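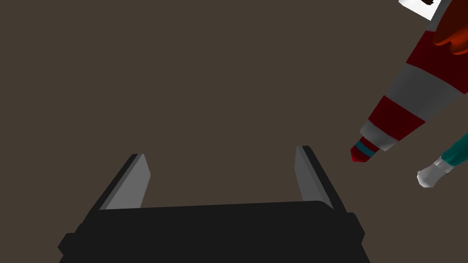
Consuelo Becerra wrote back after the first release that the wrist view was the only stream she could train on, and that she wanted the depth units written down somewhere other than the loader. They are now in this file, under Contents. The rest of her message is dealt with under Known problems.

Stirudus: simulated wrist-camera grasps

Stirudus is a set of simulated pick attempts with a parallel-jaw gripper, together with the loader and the replay tool we use to check them. It was made to test grasp planners on toy-like shapes with thin, tapered parts, which our older planner handled badly. The older planner, Itik, picked grasp points from the centre of the object mask. That works for boxes and tins. It works poorly when most of the mask is limbs.

Everything in the set is rendered. There are no real camera recordings in it.

Contents

Each attempt is one folder. Inside are:

wrist/ — colour frames from the camera on the gripper, looking out past the fingers
depth/ — depth frames matched to the colour frames, in millimetres, 16-bit, zero means no reading
state.csv — joint positions, finger opening and the pose of the gripper, one row per frame
plan.json — the grasp the planner asked for, with its score
result.json — whether the object was still held at the end, and the reason code if it was not

The training split has 100 objects. A further 17 are held out and never appear in training, in any colour or size. Please keep it that way if you publish numbers.

The planner is given 8 grasp candidates per attempt and runs the best-scoring one. All of the candidates are saved in plan.json, including the ones it did not use.

Getting started

Unpack the archive, then point the loader at the top folder:

python -m stirudus.check --root /path/to/data

This reads every folder and reports missing frames and any state.csv that is shorter than its video. It does not change anything. To look at a single attempt:

python -m stirudus.replay --root /path/to/data --attempt NAME --show-plan

The replay window draws the chosen grasp over the wrist view. Press n for the next candidate, space to pause and q to leave. On machines without a display, add --write and it will save the frames to a folder instead.

Frames and axes

The wrist camera is fixed to the gripper body, so the palm stays along the bottom edge of the picture and the fingers rise from it. When the fingers are open they frame a patch of background, and the object can be well off to one side, particularly early in an approach. Do not crop to the gap between the fingers. We tried it, and the policy lost sight of anything that came in from a corner.

Positions are in metres in the base frame, with z up. Rotations are quaternions in the order w, x, y, z. Some libraries expect w last, and the loader has a flag for this (--quat-last).

The finger opening is the distance between the pads. It is not the motor angle.

How the attempts were made

Montri Phuthong wrote the scene generator. It drops an object on a plain surface, lets it settle, and starts the arm from a random pose. The controller moves towards the planned grasp at a fixed rate and updates the plan on the way if the score falls too far. Lighting is even by default. There is a setting for stronger shadows, but none of the released attempts use it.

Tassanee Thepsuriya checked the reason codes by hand for the held-out objects. The codes in the training split come straight from the simulator.

Known problems

Striped objects confuse the segmentation model. It tends to return each band as a separate part, and the planner then scores a grasp on one band as if it were a whole small object. Setting merge_bands: true in the config helps but slows planning down.

Dark fingers on a dark background give weak edges, so the finger mask is drawn from the gripper model and not from the image. If you change the gripper you must change the mask too.

In version 2 the scores in plan.json are scaled from zero to one. In the first version they were raw. The check tool warns you if it finds both in one folder.

Consuelo also asked for tactile readings. We do not have them, and the contact model is too simple for them to mean much.

Credits and contact

Scene generator: Montri Phuthong. Loader and replay: Fongchan Yensuk. Planner: Rostislav Šimek. Labels: Tassanee Thepsuriya.

Report faults through the issue tracker and include the attempt name and the output of the check tool. Reports without an attempt name usually sit until September, when Rostislav goes through the old ones.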